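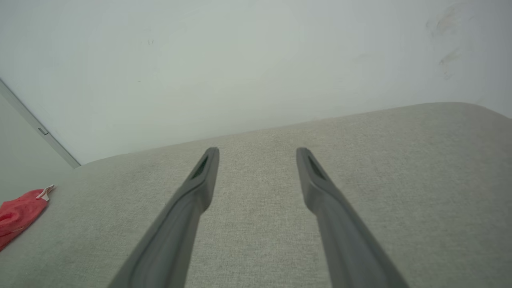 The Gray Sofa

Notice was given to the residents of Medrano House that the furniture of the second-floor reading room would be reviewed on Friday, and that any person wishing to speak on behalf of a particular item should attend at 6 in the evening. Two persons attended. One of them, Mr. Joaquim Bastos, had come to return a key.

The other was Mrs. Rocío Olvera of Room 45, who had brought a written statement and asked that it be attached to the inventory.

The review was conducted by Kasun Dissanayake on behalf of the Office of Furnishings. He began with the lamps, which were retained, and the card table, which was not. He then came to the sofa, entered in the inventory as Item 665, light gray, woven, flecked. The inventory gave no maker. A previous officer had written "Lidlow" in the margin and then struck it out.

Mr. Dissanayake passed his hand along the top edge, as the procedure required, and recorded the padding as sound. He recorded the fabric as uneven in tone. Under "Remarks" he wrote that replacement was advised.

Mrs. Olvera asked whether her statement might be read before that word became final. Mr. Dissanayake replied that no word was final until the sheet was signed. He sat down on the item under review, there being no other seat at that end of the room, and read.

The statement set out that the undersigned had occupied the sofa most evenings for the length of her residence. Her late friend Iraís Ponce had occupied it beside her until December. Miss Ponce had held that a plain gray was a cowardly color and that this was a different thing, having darker and lighter grays in it if a person took the trouble to look closely. She had looked closely every night while losing at dominoes. The undersigned did not claim ownership. She wished it noted that the fabric had been described by the Office as "uneven in tone" on three occasions, and that she regarded the description as accurate and the conclusion as mistaken.

Mr. Dissanayake read the statement twice. He bent toward the cushion beside him until his glasses slid forward, and remained in that position for longer than the procedure required.

"There is some lighter gray," he said.

"There is a good deal of it," said Mrs. Olvera. "You are looking at the wrong part."

She showed him the right part. Mr. Bastos, who still had the key, came over and was shown it also.

The sheet for Item 665 was signed at twenty minutes to seven. The word "replacement" had been crossed out and initialed, and "retain, see attached" entered above it in smaller letters. The card table was collected the following week by the firm of Parkis. Mrs. Olvera inquired at the front desk whether the Office had another, of a height suitable for dominoes, and Mr. Dissanayake was asked to look into it.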